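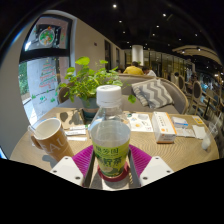
Round table at the café, with the teal pot and the green tea cup

From: Elin Foulkes
To: Wircombe Houseplant Swap list
Subject: Re: [swap] heart-shaped leaves, teal pot, any ideas?

Hello all,

Ieva wrote:
> Oanh said there was a plant on one of the round tables at Kudden that
> might suit my back bedroom. Does anyone know what it is? And is it the
> sort that sulks? I have killed 3 ferns since October and can't take
> another one. Also, is the café any good for a meet-up, or is it all
> tiny tables and nowhere to put a cutting down?

I was in there with Carmela at half past ten, so I can do a bit better than "it's green"! My picture's at the top. I'd call it a pothos, going by the bright heart-shaped leaves (Carmela says heartleaf philodendron and we went back and forth over it for far too long, so Vy, please come and settle it). It goes off in all directions, with a few leaves hanging down towards the table, and if it were mine I'd pinch it back a bit and root the bits in a jam jar on the windowsill. Either way, Ieva, I don't think it's a sulker. My own pothos lives at the top of the stairs, gets watered when I remember, and the longest stem is 37 inches now, I measured it for Oanh.

I do love it in that teal pot. I've been hunting for one that colour ever since I dropped mine, and the nearest I've found was at Vilano, which was lovely but £19 and had no hole in the bottom. I'm not drilling ceramic again after last time.

As for the tables, they're all right for two people and a couple of small pots. You'd want to shift things along first though, there's the tissue box and the little card or menu stand and those flat white packets, and by the time you've got a mug and a paper cup down as well you're balancing your cuttings on your knee. I'd say push two tables together if there are more than four of us. I liked the brown mug with EAU on it, which made Carmela laugh as she'd got coffee in hers. The green cup has fruit drawn on it and I want one for starting seeds in!

Could whoever has the big tray from the Sison sale bring it next time? And Vy, I've still got your spider plant babies, they're getting leggy so do come and fetch them.

Elin

We use cookies to remember your list settings. Accept all | Manage preferences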